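Open day at the Irnwood lab, notes

July 8, 2024

I went to the Irnwood open day mainly to see the two-armed manipulation demo. The program listed it as a 20-minute slot, and it ran well past that. Registration was quick, the parking was not.

The talk before the demo was given by Gediminas Vaher, who works on grasp planning. His group runs the arms from a planner with a person on standby to take over. Over the past few months they logged 100 trials with soft and irregular items, and 54 finished with no takeover. He put the number on the first slide and left it there, which I appreciated. Most of the failures were in the approach phase: the hand comes in at a reasonable angle, touches a neighboring item, and the plan is no longer valid. Slip during the lift was a smaller group.

Duygu Çetinkaya then covered the wrist hardware. There is a sensor module strapped at each wrist, with the cable run down the forearm. The strap mount was chosen so the module can be swapped without opening the arm. The drawback is that it can rotate slightly under load, and the calibration has to be checked again. I asked how often. Her answer was every 4 hours of running, more if someone has bumped it.

The task was a produce display: pick up an item, move it, put it down on one of two crate shelves without disturbing what is already there. Grapes are the hard case. A bunch has no fixed shape, so the hand goes for the stem and lets the rest hang. That makes the grip simple and the placement difficult – the low end of the bunch reaches the shelf well before the hand does.
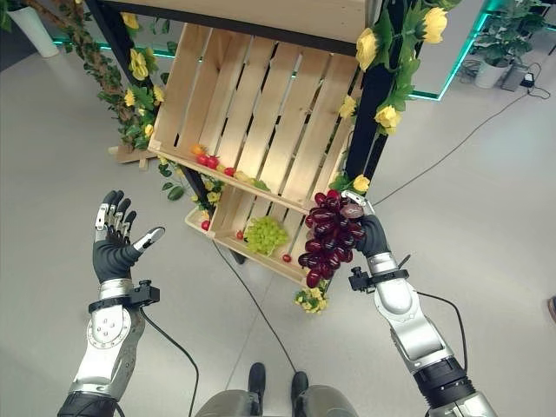 Red grapes held by the stem, in front of the lower crate. Artificial produce on the upper one.

I would have liked to see the same task with the flowers removed. Yellow roses on the stand and up one post make it look like a shop, but leaves are also a nuisance for depth sensing, and I could not tell how much of the caution in the motion came from that. Vaher said they plan a comparison in October.

Slides are supposed to go online. I will add the link when they do.

Recent posts
Belt tension on the Clamero feeder, part 3
Notes from the Bresport gripper workshop
Replacing the encoder on an old Değirmenci arm
Cable strain relief that lasts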